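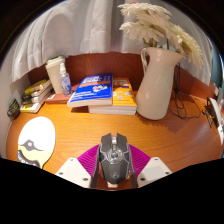

Maus im Greifer, daneben das Mauspad.

16. Juni 2018

Schreibtisch aufräumen, das müsste doch zu schaffen sein. So dachte ich jedenfalls, bis mir ein Bekannter aus Dmytriv von den Haushaltsrobotern vorschwärmte, die demnächst bei uns allen Ordnung halten sollen. Ich glaube davon vorerst kein Wort.

Eine Maus zurück aufs Pad legen, das mache ich beim Telefonieren. Für eine Maschine ist schon die Frage schwierig, wo bei dem Ding vorne ist. Grolatau wirbt mit 772 gelernten Griffen und nennt einen Preis von 3.874 Euro. Wie oft so ein Griff danebengeht, steht nirgends.

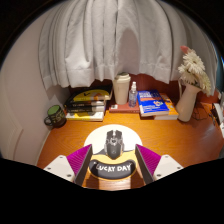
Und dann der Rest vom Tisch. Bücher kann man stapeln, gut. Aber welches lese ich gerade, und welches soll seit Februar zurück in die Bücherei? Bei Kabeln höre ich ganz auf zu hoffen, die kriege ja nicht mal ich auseinander. In einer Werkhalle, wo jedes Teil am selben Platz liegt, mag das anders aussehen. 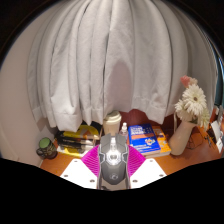

Nazar Lytvynenko schreibt dazu in den Kommentaren: Du verlangst zu viel auf einmal. Wenn mir so ein Gerät abends nur den Tisch frei macht und alles in eine Kiste legt, kaufe ich es sofort.

Eine Kiste habe ich schon, Nazar. Die steht im Flur und ist voll.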